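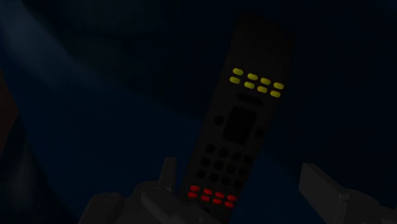
黄色いボタンが光る、黒い手持ちの機器(CG)

暗い部屋でも迷わないリモコンの整理のしかた

こんにちは、Vilmos Baloghです。日本に住んで9年になります。日本語はまだ勉強中ですので、読みにくい文があったらお許しください。

私の家の居間には、テレビ、アンプ、照明、エアコンのリモコンがあります。夜に映画を見るとき、部屋を暗くすると、どれがどれか分からなくなります。音を下げるつもりで照明をつけてしまい、家族に怒られたことが何度もあります。この記事では、リモコンを整理して、暗い中でも手で分かるようにする方法を書きます。特別な道具は必要ありません。

用意するもの
・やわらかい布(めがね用の布でよいです)
・綿棒
・丸い立体シール(透明なもの、小さいサイズ)
・細い輪ゴム
・浅い箱、またはトレー
・メモ用紙と鉛筆

手順1 全部集めます
家の中のリモコンを一つの机に集めてください。引き出しの奥、ソファのすき間、本棚の上も見てください。もう持っていない機器のリモコンも出てくると思います。私の場合は、Trirnierという古いプレーヤーのリモコンが出てきました。本体は引っ越しのときに処分しましたので、リモコンも自治体の決まりに従って捨てました。

手順2 電池を確認します
ふたを開けて、電池を外します。白い粉や緑色のさびがついている場合は、素手でさわらないで、手袋をして綿棒で取ってください。目にも入らないように気をつけてください。電池をもどすときは、新しいものと古いものをいっしょに使わないでください。種類のちがう電池をまぜることもよくないです。

手順3 表面をふきます
布を少しだけぬらして、よくしぼってから、ボタンのまわりをふきます。水がボタンの下に入らないように、電池を入れる前にすることをおすすめします。細かいところは、かわいた綿棒を使います。シールをはる場所は、特にていねいにふいてください。油が残っていると、シールは数日でとれてしまいます。

手順4 よく使うボタンを決めます
メモ用紙に、暗いときに本当に使うボタンを書きます。テレビは音量と一時停止、照明は「弱くする」だけ、というように少なくします。最初、私は7か所にシールをはりましたが、多すぎて、指でさわっても区別ができませんでした。今は1台に2か所までと決めています。

手順5 シールをはります
シールはボタンの真ん中にはらないで、ボタンのすぐ横にはります。真ん中にはると、押したときにずれやすいです。はったあとは、指で上から強くおさえて、一晩そのままにしておきます。目を閉じて持ってみて、すぐに目的のボタンが見つかれば、位置は合っています。

手順6 輪ゴムで種類を分けます
形が似ているリモコンには、下のほうに輪ゴムを巻きます。我が家では、テレビは輪ゴムなし、アンプは1本、照明は2本です。エアコンのリモコンは壁につけましたので、何も巻いていません。輪ゴムが先端の送信部にかかると信号が届きにくくなるので、位置に注意してください。

手順7 置き場所を決めます
トレーの中で、左から右へ、使う回数が多い順に並べます。私はOtelbergの浅いトレーを使っていますが、お菓子の箱でも同じようにできます。深い箱はおすすめしません。下に入ったリモコンを探すために、結局、明かりをつけることになります。

うまくいかないとき
シールがすぐにとれる場合は、リモコンの表面がざらざらしているのかもしれません。そのときは、小さく切った布テープを二重にしてはってみてください。見た目は少し悪いですが、手ざわりははっきりします。

家族が元の場所にもどしてくれない場合は、トレーの底に名前を書いた紙をはる方法があります。妻には「学校みたいですね」と言われましたが、効果はありました。

光るボタンのリモコンに買いかえることも、もちろん一つの方法です。ただ、光がまぶしいと感じる人もいますので、買う前に店でためしてください。

輪ゴムは古くなると切れますので、私は毎年4月に新しいものに取りかえています。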